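Dikance Folding Board, white

Item 1632

The Dikance board is a flat, rectangular surface for folding clothes at home, in a small shop or in a laundry room. You put it on any table which is long enough, lay the garment on it and fold along the edges. The idea came from Aatos Rantala, who sorted second-hand clothes for many years and wanted all trousers in a pile to have the same width. We at Tundley have sold it for 14 years, and the shape has changed only once in this time.

The board is white on both sides. We tried also a gray one, but our customers told us that pale threads and small stains are easier to find against white — and dark ones too, of course.
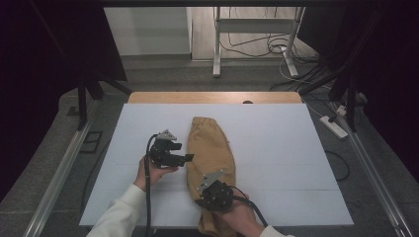 Dikance board on a wooden table, with a mustard-yellow garment laid lengthwise and the gathered cuff at the far end.

How to use it with trousers and sweatpants

Start with the cuff. If it is elastic, place it at the far end of the board and let it keep its natural shape. Do not stretch it flat, it will only pull back and make wrinkles in the leg. Then smooth the fabric toward yourself with an open hand. A long leg may hang past the near edge, and this is fine for the first step. Bring the second leg on top, match the seams, and fold from the bottom to the waist in two or three parts.

For khaki and other firm cotton, take a small fold of the fabric and lift it before you move the garment. When you push the whole piece across the table, the lower layer stays behind and you must begin again.

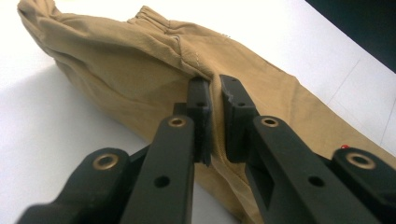

Soft fabric needs less lifting but more patience. Knitted cotton likes to roll at the side, so press it for a moment with your palm and continue only after it lies still. Ívar Thorlacius, who tests our laundry products, recommends to work from the seam and not from the middle.

If there is a print on the garment, fold so that the print stays on a flat part. A sharp crease through a print can become a crack after many washings. 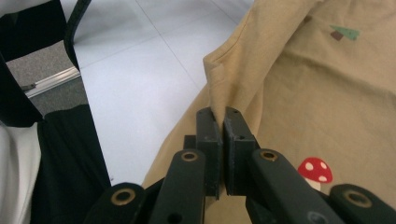 Tan fabric with printed decoration, lifted in a narrow fold.

Care

Wipe the board with a damp cloth and dry it before you put it away. Please do not iron on it. Store it flat or standing behind a door, away from the radiator.

Delivery and orders

One board is sent in a flat carton. Shops can order a box of 6 from our partner Kettunen, usually with nearly the same delivery time. In December please allow some extra days.

Questions about larger orders are answered by Myfanwy Llewellyn at the Tundley sales desk.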